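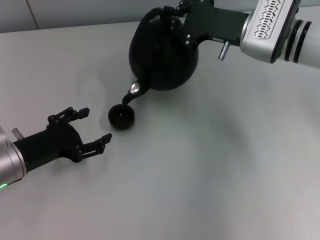
Someone replied to my last post asking whether it's really worth taking the slow bus to Urkville when the express gets you there in half the time, and I've been thinking about it all afternoon, so I'm afraid you're getting a thread.

Yes. I think it is, if you've got the morning to spare. The 64 leaves from the stop outside the old Fotow shop and goes round by every village it can find, and I've been catching it on and off since May. The express is perfectly good, and warmer, but you see the back of a lot of hedges and then you're there.

The thing to do is sit upstairs on the left. Once you're past the garden centre the road climbs and you get the whole valley on that side, with the river going in and out of the trees. On a clear morning you can see right across to the church at Daher, which I still think of as miles away because we only ever went there for weddings.

Bring a flask. I know, I know, I sound like my own aunt, but there's nowhere to buy a hot drink between the garden centre and the far end, and it's an hour and a bit on a good day. Longer if there are sheep.

It waits at Daher for a few minutes and most of the drivers will let you hop off and stretch your legs if you ask nicely. There's a bench by the war memorial and a very good noticeboard. Last time it had a lost tortoise on it, a brass band short of a second cornet, and a handwritten card offering free rhubarb crowns to anyone who'd bring their own bucket. I didn't have a bucket. I've thought about that rhubarb a fair amount since.

Several of you asked about fares. A single all the way is £2 if you buy it on board, and the driver does prefer the right money – I've been given a look over a ten pound note, and I deserved it.

Coming back is the part to plan. The last 64 goes earlier than you'd expect, and if you miss it you're on the 503, which runs later but drops you at the bottom of the hill instead of the top. With shopping, that matters! I did it once with two bags of potatoes and a lampshade and had to sit on somebody's wall halfway up.

For lunch in Urkville I always end up at Fleltero, the little café behind the library. The soup changes daily and the cheese scones are enormous (get there before one or they'll have gone). They don't mind you sitting with a book as long as there isn't a queue.

Anyway, I'm going again next week if the weather holds. I'll put the return times up tomorrow once I've found where I left the timetable.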